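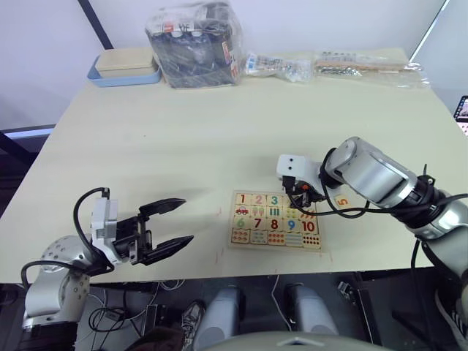 Who Checks the Number Boards Now?

Prident makes wooden number puzzles, and last June it put a two-armed robot from Opoku on its sorting table. The sales sheet promised 1,000 boards a week. The woman who ran the table before the robot came laughed when I read her that.

"On what planet?" she said. "I did 2,000 in a good week, with the radio on."

Her job title is now "cell attendant." She asked us not to print her name. The pay is the same, she says, but the work is smaller. A pink 2 has to be gripped by its edges and moved without knocking the tiles beside it, and she is there for when it doesn't go well.
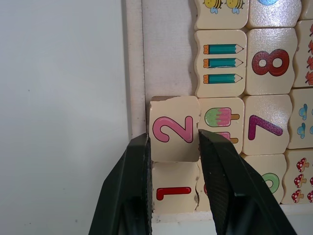
"I used to feel a bad tile before I saw it," she said. "Chips, rough corners. Now I stand and watch, and I'm supposed to catch it with my eyes."

Prident's plant manager told me that no jobs were lost. I asked whether the two openings on her shift would be filled. He said that was under review.

She isn't against the machine. "It can have the boring part," she said. "I'd just like to know which part they think that is."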